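Homes & Tables

The Case for the Mixed Plate

For much of the last century, the dinner service was bought once and bought whole. It arrived in straw or tissue, matched to the last saucer, and it was expected to outlive the people who ate from it. Many households still own such a set. Fewer of them use it. In its place, on a growing number of tables, there are plates that share a shape and little else, each in a colour of its own.

The Koditz Institute for the Domestic Table, which keeps a study collection of everyday crockery and furniture, has spent the past year looking at this change. Its survey covered 268 households and asked what they ate from, where they kept it and how they decided which plate went to whom. The findings were published in June, together with a short guide for people starting again with an empty cupboard.

The first finding concerns size. The complete services recorded by the Institute were large, and most of their pieces had not left the cupboard in years. The mixed sets were small. Eight plates was the most common number, enough for a family and its guests, or for a couple who do not wish to wash up after every meal.

The second concerns colour. Aileen Policarpio, who led the survey and wrote the guide, had expected people to choose within a narrow range. "We assumed that a mixed set would mean several blues, or several greens," she says. "What we found was a good deal bolder. People put a magenta beside a pale grey and were perfectly content with it. What they would not tolerate was a plate that sat higher than its neighbours, or one with a different rim."

The guide takes this as its starting point. A set of mixed colours is held together by its form, and the buyer is advised to settle the form first: the width, the depth of the rim, and whether the plate will stack with the others. Once those are fixed, the colours may be chosen with some freedom. The Institute suggests a balance between earthy shades, such as terracotta and burnt orange, and one or two that are clear and strong. A bright blue or a dark green will steady a group that might otherwise look faded. A pale peach or a soft teal gives the eye somewhere to rest.

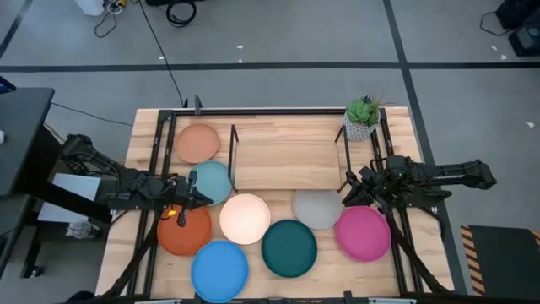

The surface beneath matters as much as the plates. A patterned cloth competes with eight different colours, and the survey found that most owners of mixed sets had stopped using one. Bare wood was their usual choice. Butcher block, with its strips of lighter and darker timber, is well suited to the purpose, as the variation in the wood is gentle and runs in one direction. It is also a forgiving material. Scratches can be sanded out and the surface oiled again, a task the guide recommends whenever the wood begins to look dry.

Jedano, a small workshop that makes tables and benches, reports steady interest in tops of this kind from customers who would once have asked for a polished finish. The workshop advises against leaving a damp plate on the wood overnight, and asks its customers to wipe up spills of wine or beetroot at once. Otherwise it has few rules.

There remains the question of what to put in the middle. The Institute is cautious about centrepieces, which are too often removed as soon as the food arrives. It looks more kindly on the low raised shelf, a simple board on metal ends that lifts a serving dish clear of the plates. The space beneath can take the salt or a folded napkin, and between meals the board can be left clear. Its grain should run the same way as that of the table, where this can be managed.

A plant is the other permitted ornament. Succulents are preferred to cut flowers on several grounds. They are low, they do not drop petals into the food, and they need water only when the soil has dried out. A mixed planting in a single pot, with a green rosette and a bluish one and something thin and grassy to soften the edge, will echo the variety of the plates without repeating their colours. The pot itself should be plain, or nearly so, and should drain freely.

Storage was the part of the survey that drew the longest answers. One respondent kept 14 plates on an open rack and rotated them, so that none faded in the sun before the others. Another stored hers in the order of the rainbow and wrote at length about the conduct of relatives who did not. The guide makes a more modest recommendation, which is to stack by size, keep the stack low and lay a sheet of felt between any plates with an unglazed foot.

The makers have taken note. Rawashdeh, a pottery that once sold only boxed services, now offers its dinner plates singly. Hostance, a homeware shop, has given over part of its ground floor to loose plates, arranged by colour, and allows customers to lay them out on a table before they decide. Staff there recommend taking one's time and trying the strongest colour at both ends of the table before buying it.

Policarpio still owns a matched service, inherited from an aunt. It is white with a thin gold line, and cannot be put in the dishwasher. She takes it out for birthdays. On other evenings she uses a mixed set, in which the dark green plate is always hers.

The Institute's guide to the mixed table has been printed in an edition of 400 and may be consulted in its reading room.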